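Stusoso Robotics Club – Spring Project Gallery

March 2024

Our club spent this term on one job: getting a robot arm to pick up paper. Sheets, folded stacks, wads, all of it. Paper bends and slides, and the gripper settings we used for blocks last fall were no help. Archana Vishwakarma picked the task and Sombat Thammasiri wrote most of the control code.

Each session followed the same plan. One person set out the paper, one ran the arm, and one kept the log. We recorded 336 attempts in all, and more than 180 of them went in the log as clean picks.
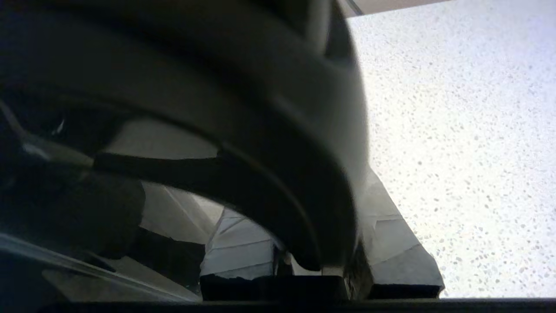
Folded paper took the most practice. A stack with sharp creases has edges the fingertips can get hold of, but press too hard and the layers spread apart. Maricruz Zepeda lowered the closing force in small steps over two sessions, and we kept her last setting for the rest of the term.

Gülizar Tekin handled the wrist camera views. She went through 1,636 stills and tagged each one by what the gripper was doing – reaching, touching, holding or letting go. The tags are in the shared folder under Grarner, along with the log sheets.

Chalerm Jitpraphai is putting together the poster for the April open house. If you have notes from your sessions, send them to him before then. New members can sign up at the same event, and no coding experience is needed.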